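4.2 Construction and bulb-handling task

The arm was built over one winter in a shared workshop, on a bench also used by other members, and this shaped several decisions. No part of the build required a machine tool larger than a drill press. The printed parts were made on the workshop's own printer, and the wiring was kept to connectors that could be pulled apart by hand when the bench was needed for something else. The controller, which we call Lostent, runs on a secondhand desktop computer and sends joint targets over a single serial line. Gripper commands share that line. An earlier version used a separate board for the gripper, but the two clocks drifted apart during long sessions and the logs could not be lined up afterward.

The gripper has two opposed fingers driven by one motor. We tested a third finger in November and removed it; it added weight at the wrist and blocked the view of the wrist camera during the last part of the approach. The camera sits behind the fingers and looks along them, so that the fingertips and the target are both in view when the gripper closes. Its mount, the Mesby bracket, was redesigned by Ro-un Wi after the first one loosened under vibration. The mass of the complete wrist, including camera and cable, is 539 g. The first version came to 517 g but flexed enough to shift the image between calibration and use.

We chose a light bulb in a socket as the main test object. The globe is smooth and curved, and a small error in approach height changes where the fingers touch it. The neck is narrower and gives a more repeatable contact, but reaching it means bringing the fingers down close to the table. Both grasps are used in the task set. Closing force is limited in software by motor current, with the limit found by closing on a load cell and then lowered by a fixed margin. The bench was not cleared before sessions. Books, bags and cables stayed where people had left them, and the planner was given only the table plane and a keep-out volume for the socket (Figure 2).

Calibration was repeated at the start of each session with a printed target taped to the bench. The procedure takes 17 poses and needs no operator input once the target is in place. Results were stored with the session log under the Zilham format, a plain text file with one line per control step — joint positions, motor current, image index and the commanded finger opening. We kept this format after the move to the current controller so that early sessions could still be replayed. Sessions in which the calibration residual exceeded the limit set in Section 3 were recorded but left out of the analysis. The remaining sessions were split by bench layout, so that no layout appears in both the tuning set and the test set.

Figure 2. Wrist camera view of the bulb and socket on the workshop bench, with the two gripper fingers in the foreground.

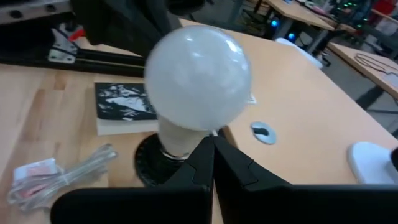
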